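Mohcine Sqalli
@msqalli_teleop

Thread on teaching a pick by remote control, from the week at the Illton floor. Mostly notes for people who asked how we record demonstrations. No theory. 1/

The task is called "foil to bin" in our sheet. Pick up a foil-wrapped package from the table, carry it to the open bin, let go. A person does it in a few seconds without looking. Over a remote link it is a decent test of everything that can be wrong with your setup. 2/

Why foil: it is shiny, it creases, and it never has the same outline twice. A policy trained on clean cardboard boxes has learned the edges of cardboard boxes. Crumpled foil gives you highlights that move when the view moves, and the network has to deal with that. 3/

Edivaldo Fagundes wrote the session plan. It sets the package position, the package angle and the arm's start pose before each take. The operator doesn't get to choose. Left alone, an operator puts the object where the pick is easy, and the data ends up with one pick in it, repeated. 4/

Start pose first. Fingers open, arm parked low at the left end of the table, by the blue tray. Package over toward the right side, on the diagonal. Plenty of bare tabletop between the two. 5/
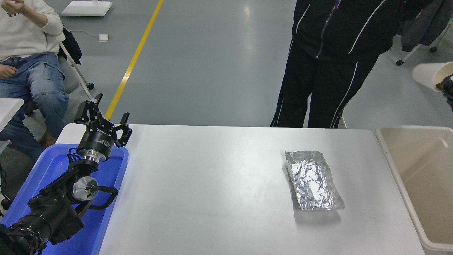 RECORDING A TAKE

Step one. Start the recording before you touch the controls. The still period at the front gets trimmed later. If you start moving and then press record, the first motion is missing and the policy never learns to leave the start pose. We lost a morning of takes in June that way. 6/

Step two. Cross the table high and at one speed. The long empty stretch is where new operators drift, stop, correct and drift again. All of that goes into the data as if it were part of the task. If you have to stop, stop fully, then move. Slow wandering is worse than a clean pause. 7/

Step three. Turn the wrist while still above the table. Line up the fingers across the short side of the package. Gripping along the long axis works now and then, but the load swings, and you can't tell from the joint readings why one lift held and the next one didn't. 8/

Step four. Come down straight. Close until the foil gives a little, then stop closing. The foil hides how firm the contents are, so watch motor current and ignore what the fingers look like. Rundora (our logging tool) plots current live next to the head camera view. Keep it on the second monitor. 9/

Step five. Lift, travel to the bin, release over the opening. Do not lower the package into the bin unless the plan says so. The rim is thick and rounded, and a finger that catches it will pull the wrist sideways. The arm survives this. The take does not. 10/

Step six. Hold still after release, then stop the recording. Same reasoning as step one, other end. The policy needs to see what "finished" looks like or it will keep hunting for something to grab. 11/

MISTAKES WE KEEP AND MISTAKES WE DELETE

Keep: a missed grasp followed by a clean second try. These are worth a lot. Without them the policy has never seen a failed pick and has no idea what comes next. Tag it "recovery" and move on. 12/

Delete: anything where the link stuttered. On our setup a late command shows up as a flat spot and then a jump in wrist position. It looks like intent if you only read the numbers. Rundora marks these now. Before that, Edivaldo found them by eye, scrolling through plots. 13/

Delete: takes where the operator talked to someone and forgot the arm. You get a long hover with tiny movements. Trimming the hover seems fine until you notice the pose before and after doesn't match. 14/

Argued over: takes where the package slid before the grip closed. I keep them. Edivaldo deletes them. The current rule is that they go in a separate folder and get left out of the first training run. 15/

HAND GUIDING VS. REMOTE

We also tried hand guiding, where you hold the arm by the wrist and walk it through the motion. Smooth paths, quick to learn, nice to do. Two problems. Your own arm is in the camera view for the whole take, and the fingers have to be worked with a separate button. 16/

For a pick like this the closing moment is most of the task. Splitting it between one hand on the wrist and a thumb on a button gives you grips that come early or late. Remote control puts wrist and fingers in one device. Rougher path, better grasp. 17/

Hand guiding is still what we use for the Vieira fixture, where the part only fits one way and the fingers stay shut the whole time. Pick the method by where the hard part is. 18/

SETTINGS, SINCE SOMEONE WILL ASK

Motion scaling at 2 to 1, so your hand moves twice as far as the gripper. Operators complain for a day and then stop. At 1 to 1 the descent is too twitchy. At 4 to 1 you run out of arm halfway across the table and have to re-clutch. 19/

Three takes per package position, then the package moves and gets turned. Re-crumple the foil when it starts to go flat. Flat foil reflects the overhead light as one big patch and the grasp point disappears in it. 20/

First training run on the Hirus stack is set for 19th October. Slid-package takes excluded, recovery takes included, stutter takes gone. I'll post the failure types in this thread when there is something to post. 21/

Replies are open. If you use a leader arm in place of a handheld controller, I'd like to know how you deal with its weight late in a shift. 22/22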